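What I wanted from the open day

I went to the Prudari open day in Indcombe in November with a complaint already half written. I have sat through a good many demonstrations of machines over the years, first when I worked in warehouse training and later as someone who writes about it, and they mostly follow the same course. There is music, there is a man with a headset, and the machine does one thing very well from one side.

Indcombe had no music. It had a plate of biscuits, a sheet of paper with the running order on it, and a sorting job: fruit in one basket, office supplies in the other.

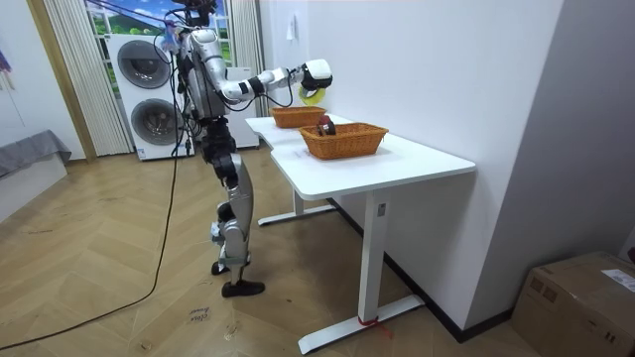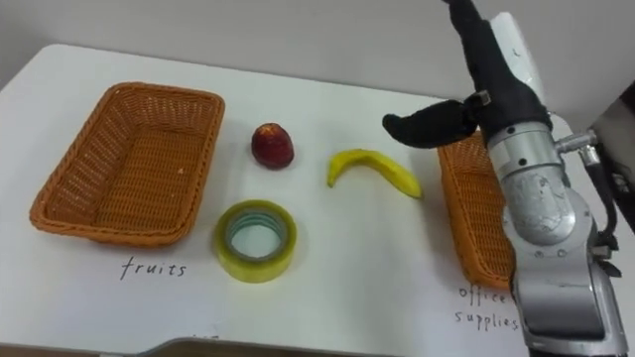
My first thought was that a child of three could do it, and I heard at least two other visitors say the same thing out loud. It is a fair thing to say. It is also what people say at every one of these events, and I have come to think it gets in the way of asking anything useful. A child of three can also climb stairs, find a lost shoe and tell when its mother is cross, and I would not expect to see any of those on the running order.

Comfort Arthur, who led our group, did not argue with them. She said the job was chosen to be dull. The team had tried folding towels at the spring open day, and visitors liked it very much, but hardly anyone could say afterwards whether it had gone well. A towel can be folded badly in so many ways that people end up being generous. With two baskets the thing is either in the right one or it isn't.

I think she is right about this, and I wish more firms would take the same line. A demonstration ought to let the visitor see a failure without needing it explained. Most are planned the other way round. I once watched a machine from another firm pour tea for the best part of an hour, and I could not tell you to this day what would have counted as a mistake, short of a flood.

Prudari also gave us numbers, and in a form I could follow. The sheet said the team had run 625 sorting attempts in the weeks before the open day, and it gave the last 100 separately, with 12 of those marked as failed. Hagos Hailu, who keeps the records, went through the 12 with anyone who asked. Most were grips that slipped. In a few the object went to the wrong basket, and in one the run had been stopped by hand and they had counted it as a failure anyway. I asked why. He said that if they left out every run where a person stepped in, the sheet would get better each month while the robot stayed the same.

That remark was worth the train fare. I would like to see it adopted as a rule.

I do have objections. The first is the handling of time. The sheet had no column for how long an attempt took, and in a working place that is the first thing a manager will want to know. A sorter that is right nearly nine times in ten but slow is a different purchase from one that is right as often and quick. Jarmila Zeman, from the engineering side, said they had left speed out on purpose because visitors fix on it. I don't doubt that they do. They fix on it because it matters, and if the figure is poor it should be printed as a poor figure.

The second is the choice of things to sort. Nobody in their working life sorts fruit from office supplies. I understand why a team would begin there, with things that differ in shape and are cheap to replace, but an open day is partly for people who might one day work beside these machines, and they will want to see something closer to their own jobs. There were four people in my group from Silis, who pack parts for heating systems, and they were polite and plainly bored. Give them a tray of mixed washers and brackets and they would have stayed all afternoon. They would also have asked harder questions than I did.

The third is about the questions themselves. We were given ten minutes at the end, standing up, with coats on. Lilla Bakos of Sfakianakis, who buys equipment for three sites, used most of it asking what happens when a robot drops something under a bench and who is expected to get down on their knees and fetch it. There was some laughter. I thought it the best question of the day, and it got a short answer: at present, a member of staff. It deserved a longer one. So much talk of automation is about the work that goes away, and so little about the small new jobs that turn up in its place – picking up, resetting, wiping down, waiting. Those jobs will belong to someone, and they ought to be on the sheet as well.

Prudari says 700 people have now been through its open days. I would guess that most of them went home and reported either that the robots are coming or that the robots are hopeless, according to what they thought on the way in. The way to move people off that is to keep the task dull, print all the results and double the time for questions. Two of these cost nothing. The third costs half an hour at the most, and perhaps some chairs.

I have written to Comfort Arthur to say so. She has replied that there will be a column for time on the next sheet, and that she is still thinking about the washers.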